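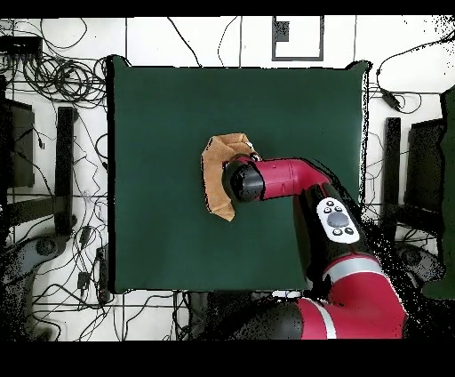 When does the water get shut off on Landach Street, and for how long?
Wednesday, 9 in the morning until the crew is done. They are telling us 4 pm. Fill your pitchers the night before.

NARNBRIDGE TENANTS ASSOCIATION
Minutes, August meeting
Taken by Guadalupe Contreras. Typed up fast, send me corrections

Started 7:10 pm, ground floor room. 11 households signed in. Apologies from the two Darkum Court buildings, they had their own meeting the same night.

Last month's minutes
Read, okay. One fix: the bike rack is on the Landach Street side, I had it on the alley side. Approved.

Water shutoff
Covers all of building A and the lower half of B. Upper B keeps pressure but it may be brown for a bit, run the cold tap in the tub first, not the kitchen (clogs the little screen). Laundry room closed the whole day. Mrs. in 3F asked about the dialysis supplies for her husband, office says they will bring bottled water up if you call by Tuesday night. Somebody please knock on the doors on 5, they never read the board.

Q from the floor, is this the last shutoff. Answer from the office was "we hope so." Asked that it be noted.

Laundry room
Long one. Dryer 2 still takes the money and doesn't heat. Out since June. Meléndez, the machine company, has been called twice, they sent a man who looked at dryer 4. Dryer 4 was fine.
- Office to call Meléndez again and ask for a work order number this time
- Refunds: write date, machine and amount on the sheet by the door. Total owed so far is not known, two people used the sheet for phone numbers
- Proposal to move closing time from 9 to 10:30. People who work evenings for it. 1A and 1B are right over the machines and against. Compromise, last load IN by 9:15, out by 10:15. Passed, 8 to 3. Trial thru the end of October
- Folding tables: stop leaving things on them overnight. Anything left goes in the bin under the window, bin gets emptied at the end of the month
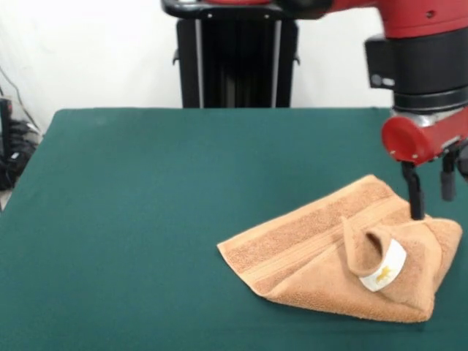 - Lint. Clean the trap before AND after. Sign going up again, third one, laminated
- Detergent pods are getting stuck in the drawer of washer 3. They go in the drum

Somebody raised whether we should get a card system in place of quarters. Meléndez quoted on it last year, the quote had a minimum monthly spend in it and we don't reach it. Tabled.

Money
Opening balance 527. Out: 400 deposit on the courtyard tables and chairs for the block party, comes back if nothing is broken. In from dues and the bake sale, put together, 502. So 629 in the account as of tonight. Checked it twice. Dues are still open for building B, drop it in the slot with your unit number on the envelope. Three envelopes came with no number, cant credit them untill we know whose.

Block party
Landach Street end, alley closed to cars noon to 6. City permit is in, waiting on the stamp.
Grills: two, both from A. Need charcoal, need somebody with a truck.
Music off at 8, agreed with the Darkum people since it bounces off their wall.
Kids' table, chalk and the bubble stuff again, no paint this year.
Food sign up is on the board. We have five potato salads and zero desserts as of tonight so please look at it before you write.
Rain plan: lobby of A. Not great but there it is.

Stairwell lights, B
Landing between 3 and 4 is dark again. Replaced in spring, replaced in July. The electrician thinks it's the fixture and not the bulb. Office wants to see a quote before they approve a new one. Asked for a date, didn't get one. Motion to send a letter, everybody in favor. I will write it, 4C will read it over so it's polite.

Parcels
Fourteen boxes in the lobby on Monday morning. If you are away please tell a neighbor. Locker idea came up, the office said no to drilling into the tile. Freestanding one might be ok, 2D to look up prices and bring them next time.

Other
- Hallway on 2 smells of gas near the meter closet, sometimes. If you smell it call the GAS COMPANY, not me and not the group chat
- Cat found, gray, returned to 6B
- Recycling pickup is one day later after the holiday
- Somebody wants a lending shelf for tools. Talk about it in the fall
- Keys: two sets for the meeting room are missing. Check your drawers

To do
Guadalupe: letter re lights, water notice on every floor, both languages
4C: proofread
2D: locker prices
Office: Meléndez work order, bottled water list
Anyone: truck

Closed 8:35. Next meeting same room, second week of the month, same time. Bring your own chair if you can, we were short again.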